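3.2 Stock and Display of School Goods

The second part of the survey dealt with small shops that sell stationery and children's books along with other household goods. We visited shops in two market towns, Drernwood and Brirach, between June and September. The owners were asked what they stocked, how often they reordered, and how they decided which goods to keep near the counter. Interviews were done by Archana Jaiswal and Neelam Singhal, mostly in the hour before noon when trade was slow.

Of the 1480 households in the earlier door-to-door survey, 964 said they had bought at least one school item from a local shop in the past year. The rest bought in the city, received items from the school, or used what they had at home. Distance to the nearest shop mattered less than we expected. Households on the far side of Brirach walked about 40 minutes to reach a shop they knew, even where a closer one had opened.

Owners sorted their school goods into two groups. The first was small boxed goods such as pens, which sell all year and are bought by adults and children alike. The second was softcover books, which sell mainly at the start of term. Several owners kept the two groups on separate shelves and recorded them in separate ledgers. Pens were usually sold singly from an opened box, so the ledger entry for a box could stay open for weeks. Books were entered one by one.

Packaging came up often in the interviews. Owners said that a picture of the contents on the outside of a box helped customers who did not read the language of the label. For books, the cover did most of the work. Buyers often chose from the cover alone, particularly when they were buying for a child who was not with them. Figure 4 shows one item from each group. 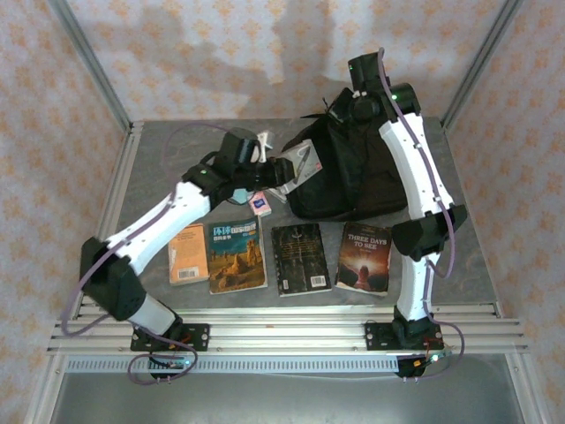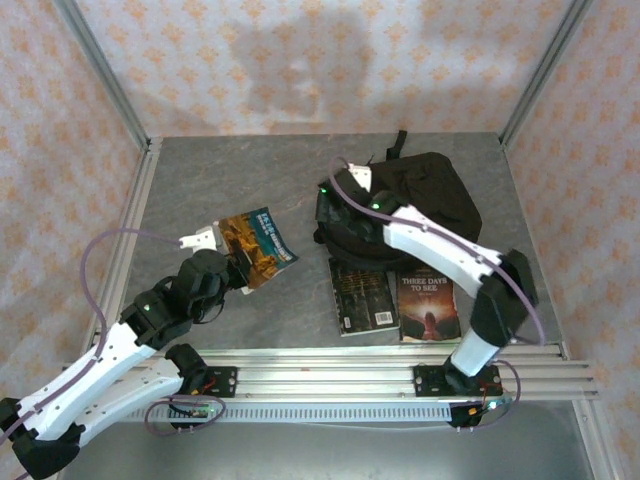 Figure 4. The two groups of school goods: a small box with a pen pictured on it (first image) and a softcover book with an illustrated blue and orange cover (second image).

3.3 Credit and Seasonal Demand

Credit was common in both towns but worked differently in each. In Drernwood, owners gave credit on books and expected payment by the end of the first month of term. In Brirach, credit was given on all goods and settled after harvest. Eight owners said they had stopped giving credit to new customers after losses in the previous year.

Books bought on credit were rarely returned. Pens and other small goods were almost never sold on credit in Drernwood, where owners felt the sums were too small to write down. One Brirach owner disagreed and showed us a full notebook of such entries, many for a single pen.

Demand rose sharply in the two weeks before term. Owners who ordered early had stock left over in most years, while those who ordered late often ran out of books for the lower grades. Section 4 compares these ordering patterns with the household data collected by Sunita Tripathi.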